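Laundry arm: wrist camera mount and reaching into a front loader

Board: Home and Shop Builds

drumroller
Posts: 363
Wed 3 December

Next round on the laundry arm. For anyone who missed the first thread, this is the one we're putting together at the Graditz shared shop. The goal is narrow: take things out of a front loader and drop them in a basket. No folding, no sorting.

Since the last update I printed new fingers with the triangle cutouts near the tips, moved the camera to the wrist, and rewrote the approach so the arm lines up on the gasket before it goes in. The old version lined up on the door, and every time the door sat at a different angle the arm was off.

Two problems left. The fingers are long, and when they open inside the drum one of them tends to ride up on a baffle. Also, small items low in the drum and close to the gasket lip are hard to get under. Picture is at the bottom of the thread so it doesn't push everything down.

bentshim
Posts: 4000

What is the opening width on those fingers? If you open fully outside and then go in, you're using up all your room at the gasket. Go in closed, open once you're past the lip.

drumroller

It does go in closed. The trouble starts after.

ukton_pete_no2
Posts: 200

We had a similar setup at the Ukton space and gave up on parallel fingers. Suction didn't work on fabric either. What worked was a hook with a rubber face that drags the item forward over the lip and lets it fall.

bentshim

Dragging is fine for towels. Try it on anything with a zipper and you'll tear the gasket. I wouldn't do it on a machine I wanted to keep.

ukton_pete_no2

We ran it from March on and the gasket is fine. Rubber face, low force limit. I'm not saying use bare metal.

bentshim

Still a no from me. A gasket is a pain to change.

furkun_ville
Posts: 601

Furkunville here, I built one on the Bach controller. Two things. Tilt the wrist down before you close, so the tips follow the curve of the drum. And turn the drum by hand between tries if a baffle is in the way. Not automatic, but it tells you whether the baffle is really the cause.

drumroller

Turning the drum is a good test, I'll do that first. Wrist tilt I can add tonight. I'll leave the hook for later, I'd like to get the fingers working before I make another tool.

ukton_pete_no2

Fair enough. Post the picture, please.

drumroller

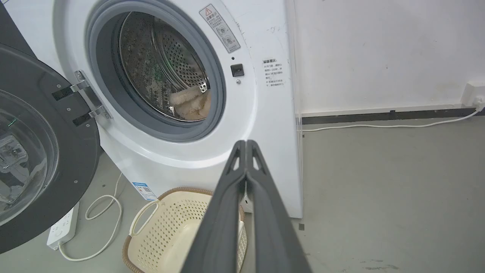

View from the wrist camera, fingers closed, one fuzzy beige item in the drum.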